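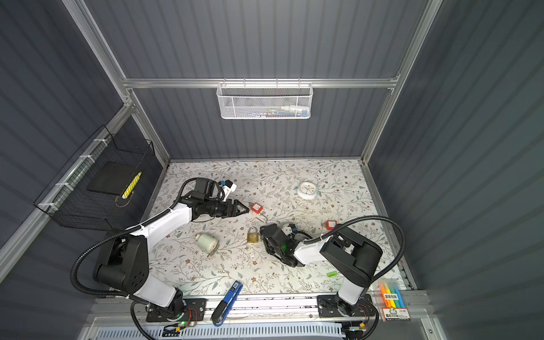

그림 1. 공개일 시연에 사용한 양팔 작업대. 왼쪽 그리퍼는 빨간 자물쇠 가까이에 있음.

Gurar 공개일 시연 데이터 안내

버전 2
작성일: 2023년 9월 19일
관리: Wurkach 조작연구실 데이터 담당

개요

본 문서는 Wurkach 조작연구실의 공개일에 진행한 양팔 로봇 시연의 기록 데이터에 대한 설명입니다. 데이터의 이름은 Gurar입니다. 방문하신 분들이 시연 후에 데이터를 받아 보고 싶다고 요청하셔서, 내부용으로 쓰던 설명을 정리하여 같이 배포합니다. 저는 한국어가 모국어가 아니므로 어색한 표현이 있으면 알려 주시면 고치겠습니다.

시연의 내용

공개일에는 오전과 오후에 한 차례씩 시연을 하였습니다. 방문자는 작업대 앞에서 먼저 설명을 듣고, 그다음에 조작자가 로봇 팔을 원격으로 움직이는 것을 보았습니다. 과제는 일상 물건을 잡고, 옮기고, 놓는 것입니다. 물건의 배치는 매번 바꾸었고, 배치를 방문자가 직접 정한 경우도 있습니다. 그런 에피소드는 메타데이터의 visitor_layout 값이 true입니다.

오후 시연의 끝에는 질문 시간이 있었습니다. 제일 많은 질문은 자물쇠처럼 작고 납작한 물건을 잡는 방법에 대한 것이었습니다. 이 질문 때문에 자물쇠 과제의 에피소드를 버전 2에 추가하였습니다.

작업대 구성

- 로봇 팔 두 대. 작업대 앞쪽의 레일에 고정되어 있습니다.
- 각 팔의 끝에 검은색 그리퍼와 소형 카메라 모듈이 있습니다.
- 작업대는 알루미늄 프로파일로 틀을 만들고, 뒤쪽과 양옆에 짙은 회색 벽판을 대었습니다.
- 바닥은 연두색 덩굴잎과 작은 갈색 꽃 무늬가 있는 흰색입니다. 무늬가 있는 바닥에서 물체 인식이 어려워지는지 보고 싶은 분에게 도움이 될 것입니다.
- 전체를 보는 고정 카메라가 따로 있습니다. 그림 1은 이 카메라의 영상에서 가져왔습니다.

물건

시연에는 자물쇠(빨간색과 황동색), 둥근 알람 시계, 스테이플러, 형광펜 묶음 등을 사용하였습니다. 모든 에피소드에 모든 물건이 나오는 것은 아닙니다. 에피소드별 물건 목록은 objects.csv에 있습니다. 같은 종류의 물건이 같이 놓인 배치에서는 목표 물건을 target_id로 구별하십시오. 색깔만으로 구별하면 틀릴 수 있습니다.

데이터의 규모

에피소드 수: 300
과제 종류: 14
에피소드 길이: 최대 10초

긴 동작은 여러 에피소드로 나누었습니다. 나눈 에피소드는 group_id가 같고, 순서는 part 값에 있습니다.

폴더 구조

gurar/
 README
 objects.csv
 tasks.csv
 episodes/
 episode_id/
 fixed.mp4
 wrist_left.mp4
 wrist_right.mp4
 state.csv
 meta.json

state.csv에는 시각, 두 팔의 관절 각도, 그리퍼의 열림 정도가 기록되어 있습니다. 각도의 단위는 라디안입니다. 그리퍼 값은 0이 닫힘, 1이 열림입니다. 왼쪽과 오른쪽은 고정 카메라에서 본 방향이 기준입니다.

읽는 방법

변환 도구 Lamano를 사용하면 영상과 상태 기록의 시각을 맞추어 읽을 수 있습니다.

lamano read gurar/episodes --sync fixed

도구 없이 읽을 때는 state.csv의 첫째 열을 기준으로 하십시오. 손목 영상은 고정 영상보다 조금 늦게 시작하는 경우가 있으며, 차이는 meta.json의 offset에 적혀 있습니다.

알려진 문제

- 오전 에피소드의 일부는 조명이 오후보다 어둡습니다. 보정은 하지 않았습니다.
- 실패한 시도도 삭제하지 않고 포함하였습니다. success 값으로 거를 수 있습니다.
- 물건이 작업대의 앞쪽 가장자리에 걸쳐 놓인 배치가 있습니다. 이런 경우 손목 카메라에서는 물건이 전부 보이지 않을 수 있습니다.
- 버전 1에서 왼팔과 오른팔의 열 이름이 바뀌어 있던 것을 수정하였습니다. 5월에 버전 1을 받으신 분은 다시 받아 주십시오.

개인 정보

음성은 녹음하지 않았습니다. 방문자의 이름과 연락처도 데이터에 들어 있지 않습니다.

이용 조건

연구와 교육의 목적으로 자유롭게 이용할 수 있습니다. 결과를 발표하실 때에는 데이터 이름과 버전을 적어 주십시오. 상업적 이용은 먼저 문의해 주시기 바랍니다. 원본 파일은 Nyamweya 저장소에서 배포하며, 문의와 오류 신고도 같은 저장소의 게시판에서 받습니다. 신고하실 때에는 episode_id를 꼭 같이 적어 주십시오.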